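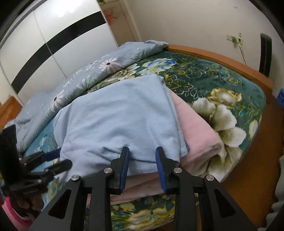 Baneo Quilted Bedspread, Full/Queen: Four Months In

14 comments | 61 shares

I bought the Baneo in April to replace a comforter that had gone flat in the middle. It cost $130 with shipping, which was more than I wanted to pay for something that mostly sits under laundry. I've used it every night since then, so I have a fair idea of what it does well.

The fabric is a cotton and polyester blend with a thin fill. Out of the bag it felt stiff and smelled a little like the plastic it came in. Two washes took care of both. It has stayed soft since, although I wouldn't call it silky. If you like a bedspread with some weight to it, try one in a store first. This one is light.

Sizing was my main complaint. Baneo sells full and queen as one size. On my full mattress it hangs nearly to the floor on both sides, and I like that. On the queen in the guest room it stopped 22 inches down and left the box spring showing at the foot. Anyone with a thick mattress should order the king.

I have washed it about once every two weeks in a regular top-loader, cold water, gentle cycle. It fits, but there isn't room for anything else. Drying takes an hour and 20 minutes on low. The first time I pulled it out early and the seams were still damp the next morning. The color hasn't faded as far as I can tell. There is some pilling along the top edge where it rubs against my chin and hands, and one line of stitching near a corner has come loose. I fixed it with a needle in a few minutes.

For warmth, it's a spring and fall cover. Through the summer I slept under it with the window open and was comfortable until the hottest weeks, when I folded it down and used the sheet. In January it would need a blanket under it.

I also looked at two others before buying. The Erel is thicker and comes with matching shams, but the label says dry clean only and I'm not going to do that with a bedspread. The Orlandini has the nicest stitching of the three. My sister has one, and hers has held up for years. It also costs close to twice as much. The Drernham outlet had a few Orlandinis marked down when I went, all in twin.

The Baneo doesn't come with shams. They are sold separately, and mine were a slightly different shade when they arrived. I sent them back and got the refund in a week, no questions.

One more thing about the storage bag. The zipper broke the second time I used it, so I keep the bedspread in an old pillowcase when it's off the bed.

Pros: washes at home, light, good length on a full.
Cons: short on a queen, pilling, cheap storage bag.

I'd buy it again for a full bed at the sale price. I'd skip it for a queen.

Share this review | 14 comments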